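Rurkdale Community Help > Home and Shed > Benches, tables and tops

Teal workbench top made of panels, and the panels don't match. Fix it or learn to love it?

bench_regret

I am building a big shared worktable for the spare room at the hall in Rurkdale. The space is 2263 mm long wall to wall, a number I now know better than my own phone number, and the top is a bit over 1000 mm deep. No sheet on earth comes in that size, or none that would go up our stairs, so the top is made of plywood panels laid side by side across a frame.

I painted them teal. The colour was chosen by a show of hands, on an evening when I was out of the room getting milk. I did most of the panels from one tin, ran out, bought another tin of the same colour from the same shop in Prinow, and did the rest. Same name on the lid, same code on the sticker. Side by side on the frame they are two different teals. One leans blue, the other leans towards a swimming pool that needs attention.

The seams also show. They are tight, you couldn't get a fingernail into most of them, but with the lights on there is a faint line across the table at every join, and a couple of the panels sit a whisker proud of the next one along.

What I would like to know:

Can I even out the colour without stripping the lot? Is there any point filling the seams, or will the filler just crack the first time somebody leans on it? And has anyone lived with a top like this, and does it bother you after a while? My household has stopped taking my questions on the matter.

For what it's worth, the table is for sorting, gluing, fiddly repairs and the odd jigsaw. Nobody will be eating off it, although I have seen what people do with biscuits.

kalik_street_shed

Same name and same code doesn't mean same paint. Each tin is tinted separately, and the machine is only as good as the last time someone cleaned the nozzle. You are meant to buy all the tins at once, tip them into one big bucket, stir, and paint from that. Everyone learns this by doing what you did.

Don't strip anything. Take the panels off if they're only screwed down, or leave them on if they aren't, and give the whole top a light sand with fine paper. You only want to take the shine off. Wipe it down properly, let it dry, then put one more coat over every panel out of a single container. Over two teals that close, one coat will usually do it. Two if you can still see the swimming pool.

Roll it, don't brush it, and roll every panel in the same direction. A lot of what people call a colour mismatch is roller direction. One panel got rolled along and the next got rolled across, and they catch the light differently for the rest of their lives. Before you spend money, try swapping a couple of panels end for end and look again at night. I have seen a "wrong" panel come good that way, and I have also seen it make no difference whatsoever, so don't tell the household until you know.

On the seams: leave them be. Wood moves. Filler doesn't, or not at the same rate. You will have a lovely smooth table in December and a row of little cracks with glue crumbs in them by the time the heater goes on. If the faint lines really get to you, run a sanding block along each edge so there's a tiny bevel. It makes the line look as though you meant it.

The proud panels do need sorting out. You'll catch a sleeve on them, and small screws rolling across will stop dead at the step or hop over it and go on the floor. Pack the low side. Strips of cereal box are perfectly good packing, whatever the bloke at the shop says about shims.

atinga_bench

I have lived with one, so I'll take the last part.

We have a teal top in panels at our place out at Atinga. It's not quite the same story as yours, as our panels were got in two lots, with a long gap between while we argued about whether the table needed to be bigger. It did. The second lot was supposed to be a match. It was a match the way my cousin's kids are a match: you can see they're related.

I was cross about it for a fortnight. After that I stopped seeing it, and I now only notice when a visitor says something. The seams run across in faint lines, and the shade shifts a bit from panel to panel, and that's as bad as it gets.

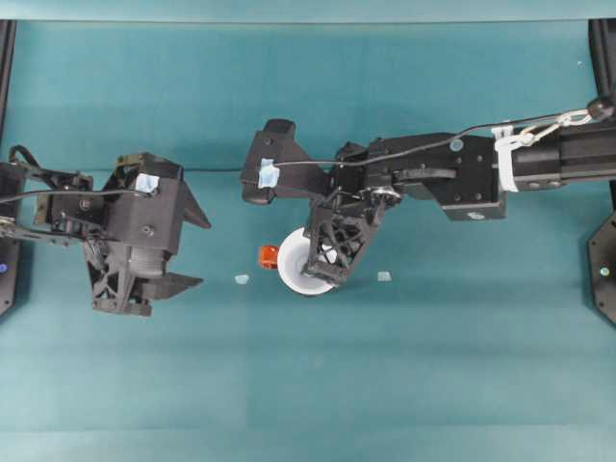

The Atinga top, lighter toward the middle and deeper teal at the bottom, with the paler strip along the far edge.

What I would say is that a mid-tone teal is quite a good working colour, shifts and all. White tops show every smear and glare at you under a lamp. Black ones eat small dark parts and never give them back. On teal I can find a brass screw, a black washer, a bit of white thread and most of a sandwich. What I can't find is anything green, so if your group does a lot of jigsaws with lawns in them, plan for that.

The pale strip is worth thinking about too. A different shade at the far side gives your eye somewhere to stop, and I've come to use it as the line past which I don't put things down, on the theory that anything shoved further than that is as good as gone. It's a habit only, there's no rule about it. But if you end up one panel short of matching paint, putting the odd colour along the back looks a great deal more deliberate than having it turn up in the middle like a patch on a trouser knee.

Same thinking goes for the rest. If you really don't want to repaint, lay all your panels out on the floor in daylight and sort them from lightest to darkest before you fix them. A top that drifts gently from one shade to the next reads as a feature. The same panels shuffled at random read as a table somebody ran out of paint on. It took me one afternoon and a great deal of standing on a chair squinting.

I do disagree with the shed about bevels. They fill up. Glitter, pencil shavings, dried glue, the mysterious grey stuff. I run an old toothbrush along our seams every so often and that's with tight joins and no bevel. With a groove I'd be there all weekend. Tight and flat, and get the levels right, and put up with the line.

Have a look at how your lamps sit as well. A light coming in low from one side will find every join you've got and throw a shadow off it. Straight overhead and the lines go very quiet. I moved one lamp and it did more for our table than any amount of muttering.

kalik_street_shed

Fair point on the glitter. We don't have glitter, we have sawdust, and sawdust is at least honest about coming back out.

I'll stick with a bevel for woodwork and give you the flat join for crafts.

put_a_cloth_on_it

put a cloth on it

bench_regret

Thank you all, including the cloth, which I did try. It slid. Somebody's mug went with it.

I've had the panels off and on the floor, and did the light-to-dark sorting first as it was free. It turns out I'd managed to put the bluest one directly beside the greenest one, right in the middle, which takes a kind of talent. In order they look far better. Two of them were also rolled the wrong way, exactly as described, and turning them around fixed one. The other is now at the back, where it can be a pale strip if anyone asks.

Levels next. The worst step was at one end, and when I got underneath it was a lump of dried paint on the frame, so I scraped that off before I started on the cereal boxes. I still needed a bit of packing under the panel beside it. A marble now goes the whole length without stopping, apart from at the wall.

I haven't touched the seams. I'm still thinking about one more coat out of a single bucket, but the table is due to be used and the smell hangs about in that room for ages with the window painted shut (also me, different year). If I do go ahead, how long should I leave it before people start leaning on it? The tin says 90 minutes between coats and then goes very vague.

kalik_street_shed

The 90 minutes is only until you can put another coat over it. Dry to touch and ready for a room full of elbows are a long way apart. I'd leave it a week before anything heavy sits on it, longer if the room is cold. The tin is vague about it, and I don't blame the tin.

Press a thumbnail into a corner nobody will look at. If it leaves a mark, keep the biscuits off. And for that first while don't leave anything rubbery standing on it overnight, like those non-slip mats or the feet off a lamp. They grip fresh paint and take a perfect little circle of it with them when you pick them up.

atinga_bench

Seconding the rubber feet. We have a perfect little circle.

Get the window open first, if you can. A sharp knife run round the paint line and then a wide scraper, gently, working from the bottom corners. If it's an old window, find out what the old paint is before you go sanding it.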